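Flekov G2 parallel gripper: long-term review
Fitted as a pair to a two-arm bench cell

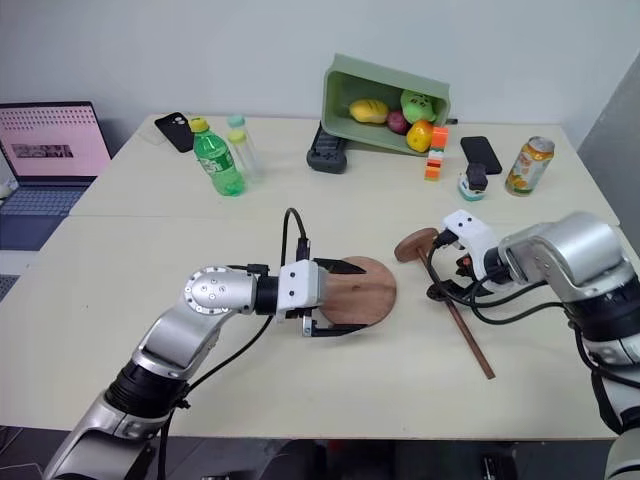 We bought two of these to replace the Wiegand units that came with the cell. The Wiegands gripped well enough but needed their screws nipped up most weeks, and by the end one had visible play in the left jaw. The Flekovs have now done 800 hours each, so this is a review of living with them, including the parts that went wrong.

What you get
The body is white, with two jaws on a common slide and black finger tips that come off with one screw each. The box also holds an adaptor plate, a spare pair of tips and a folded sheet that passes for a manual. Mass on our scales is 309 g without the plate. Price from Lotham was a little under what we paid for the Wiegands.

Fitting
Allow an hour per arm the first time. The plate goes on first, then the gripper, and the locating pin is tight enough that it wants pressing in by hand before any screw is started. Do not pull it home with the screws. One of ours went on slightly cocked that way and the jaws closed out of line with the wrist until it was taken off again.

The tool offset must be entered afresh for each side. We copied the left values to the right arm to save time and lost an afternoon to it.

Cables
This is the weak point. The supplied lead is too long for a small arm and too stiff to coil. On our left arm it goes up over the top in a loop and down the side, and that has been trouble free. On the right there is slack at the gripper end which drapes on the table and gets in among whatever is being handled. A shorter lead is listed by Vastodbridge but has been out of stock since July. Leave enough loop for full wrist rotation, then check it at both ends of travel with the arm at low speed.

Grip
Flat, round pieces are the hardest thing we ask of it. A thin wooden disc held by its edge will tilt if the jaws meet it away from the middle. At 70 per cent force it is held firmly; at the default setting it can be turned with a finger. Thin handles are easier, provided the tips are clean and parallel.

Upkeep
Wipe the tips daily with a damp cloth. Grease the slide sparingly, as any excess ends up on the tips. Re-zero the jaws after every tip change. Our first set of tips was worn smooth at 77 hours, which is poor. The second set, from a later batch, is still in use.

Noise is low. The status light faces the wrist and cannot be read from the operator's side.

Verdict
Better made than the Wiegand and far less work to keep true. Four out of five, with the mark lost for the lead. Order spare tips at the same time.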